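Flolbridge
Vagas abertas > Montagem e arrumação de bancada (part-time)
Publicado: domingo, 30 de maio de 2021

PRECISA-SE: pessoas para arrumar frascos, latas e peças pequenas em suportes de mesa

Anúncio feito à pressa, desculpem o estilo telegráfico. Turnos novos, lugares por preencher, respostas quanto antes.

O trabalho: mesa de madeira clara, um suporte preto de metal com prateleira em cima e painel em baixo, e objectos para pôr no sítio. Levantar, colocar, retirar, repor. Outra vez. Peças cilíndricas na maior parte (frascos com tampa, tubos curtos, rolos), algumas caixas. Nada pesado. Trabalho de mãos, repetido, calmo. Quem se aborrece depressa não vai gostar, fica já dito.

Quem procuramos
- maiores de 18
- boa coordenação das duas mãos, canhotos muito bem vindos
- paciência para seguir uma folha de tarefas linha a linha
- português falado e lido; inglês dá jeito mas não é preciso
- experiência em armazém, reposição, laboratório ou cozinha conta a favor. Sem experiência também serve, há formação

Quem não deve concorrer: lesões recentes no pulso ou no ombro. Falem primeiro com o médico, depois connosco.

Horário
Manhãs, das 9h às 13h, ou tardes, das 14h às 18h. Escolhem um e ficam nele. Pausa de 15 minutos a meio, paga. Fins de semana fechado. Não dá para trocar de turno de um dia para o outro, já tentámos em fevereiro e foi uma confusão com as escalas.

Onde
Sala do rés-do-chão do edifício Pruvgate, entrada pelo pátio (a porta da rua está sempre trancada, não toquem à campainha do vizinho). Autocarro à porta. Estacionamento pouco, bicicletas podem ficar no átrio.

Na bancada
Cada pessoa tem a sua mesa e o seu suporte. A folha do turno diz que objecto vai para cima, qual fica no tampo e qual volta para a caixa. Pousar direito, sem bater. Se cair, apanha-se, risca-se a linha na folha e segue-se. Ninguem é descontado por deixar cair uma lata.
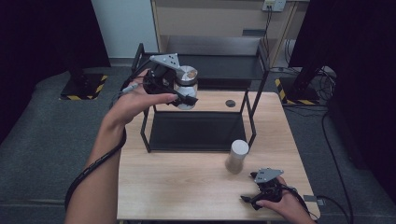
É preciso levar material de casa?
Os objectos, as caixas e as folhas de tarefas estão na sala; tragam só roupa de manga justa e sapato fechado.

Mais sobre roupa: nada de pulseiras, relógios grandes ou anéis com pedra. Cabelo comprido apanhado. Há cacifos, o cadeado é vosso.

Pagamento
Quem faz o ciclo completo recebe 500 euros brutos, por transferência, no fim do mês. Um ciclo são 3 semanas. Faltas avisadas na véspera podem ser repostas; sem aviso, desconta-se o turno. A formação é paga ao mesmo valor hora. Recibo verde ou contrato a termo, digam qual preferem logo na candidatura, mudar depois dá muito trabalho à contabilidade.

Quem gostar pode ficar para o ciclo seguinte. No ciclo anterior a equipa fechou mais de 2.081 linhas de tarefas e ainda há muito por fazer: listas novas do catálogo Wunumby, com frascos mais altos e tampas de rosca. Essas pedem mais atenção ao pousar.

Limpeza e arrumação
Faz parte do turno. Últimos dez minutos: objectos na caixa certa, tampo passado com pano, suporte encostado à marca, folha assinada e entregue. Comida e bebidas só na copa. Na copa há microondas e frigorifico, etiquetem as coisas com o nome.

Como concorrer
Email para a equipa de escalas, pelo formulário no fim desta página, com:
- nome e telefone
- turno pretendido (manhã OU tarde)
- data em que podem começar
- mão dominante
- duas linhas sobre trabalhos anteriores, chega

No assunto escrevam a referência 2423 e o turno. Sem referência o email vai para a caixa geral e aí fica semanas. CV é opcional, carta de motivação não mandem por favor.

Depois disso: telefonema curto, a seguir uma visita de meia hora à sala para experimentar uma mesa. Resposta no próprio dia ou no seguinte. A visita não é paga mas reembolsamos o bilhete de autocarro, guardem-no.

Inscrições através da Cisneros (trabalho temporário) também contam, mas não se inscrevam pelas duas vias, aparecem em duplicado e temos de apagar um à mão.

As candidaturas fecham quando as mesas estiverem todas ocupadas. Quem ficar de fora passa para a lista de espera do ciclo seguinte, salvo se pedir o contrário.

Formulário de candidatura
Voltar às vagas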